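How to collect an older relative's life story

By Aarti Jaiswal
August – 4 comments – 212 shares
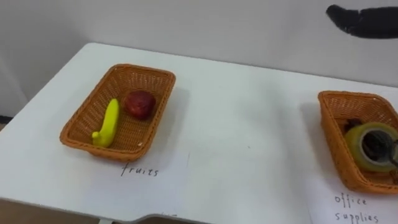 Start with one decade, usually childhood, and leave dates for later. Ask who slept in which room, what they ate, who they were afraid of. Keep each sitting short and stop when they tire. Between sittings, put loose letters and certificates in a low woven basket on a table, so they can be picked up and talked over.

Record on your phone and type it up the same evening. My great-aunt's story came to 3,000 words after 8 sittings – plenty for a birthday booklet.

Read it back to them before you print. Names get misheard, and some things they will want taken out.

Shares: 212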